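6. Practice station: the open computer case

This section explains how to prepare the computer case for the disassembly task of the Ekar round. Please read section 5 (gripper and wrist camera) before you start. The whole set-up takes one student pair 12 minutes when the arm is already homed.

6.1 What you need

The arm with the two-finger gripper mounted
One desktop case from the Ultwood shelf, side cover removed
The task card for the part you practice (drive cable or blue drive carrier)
Safety glasses for both students
The station notebook

CAUTION: Pull the power cord out of the case before it goes on the bench. Then press the power button of the case and hold it for five seconds. Do not trust the label "checked" on the cover, it can be from last season.

6.2 Place the case

1. Lay the case on its side with the open side up.

2. Push it against the two stops on the bench. Turn it until the drive bay can be reached by the arm without crossing over the memory modules.

3. Put the rubber mat under the case if it slides when you push it with one hand.

4. One student, the holder, stands at the outer side of the case. The holder may rest a hand on the outside of the metal but never reaches inside while the arm is enabled.

Note: The other student is the driver. Change roles after 3 attempts, also if the attempts went well.

6.3 Approach and grip

5. Load the program "case_top" and set the speed to the lowest step. For the first attempt of the day the speed stays there.

6. Open the fingers completely. Move the wrist above the case and look at the camera view. You must see both fingertips and the target part together. If one fingertip is hidden behind a cable, go back up and rotate the wrist a little.

7. For the cable task, take the flat SATA cable near its plug and close the fingers slowly. Stop when the cable does not move anymore between the tips. Do not pull on the loop.

8. For the carrier task, take the blue plastic by its thick block and not by the thin arm. The thin arm bends, and we have no spare ones.

9. Wait two seconds with the fingers closed. Only then lift.

CAUTION: Metal edges of the drive bay are sharp. If a part falls inside, disable the arm first and take the part out with the plastic tweezers.

Note: The close force is set to 162 in the club profile. This is a setting of the Laxdal controller and it has no unit. Students of Didier Renaud's Monday group may see 399 on the screen, because they use the older profile. Load the club profile again before step 7, otherwise the blue plastic can crack.

6.4 Compare your camera view

Before you write an attempt as valid, compare your view with the two below. Small differences of angle are normal.
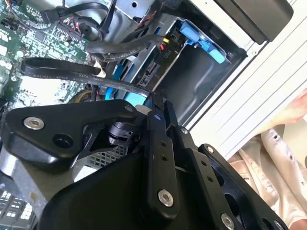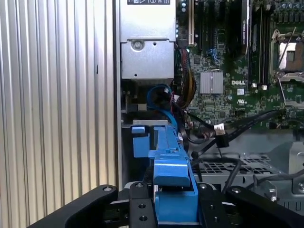

Figures 6-1 and 6-2. Wrist camera views of the gripper in the open case: SATA cable (first), blue plastic part (second).

6.5 After the attempt

10. Open the fingers, move the wrist up to the park position and disable the arm.

11. Write in the notebook: task, driver, holder, speed step, and where the part was released. If the grip failed, write also which fingertip touched first.

12. Put the part back by hand. Ask Dorian Riviere for help if a connector does not go in easily.

Continue with section 7 (scoring sheet).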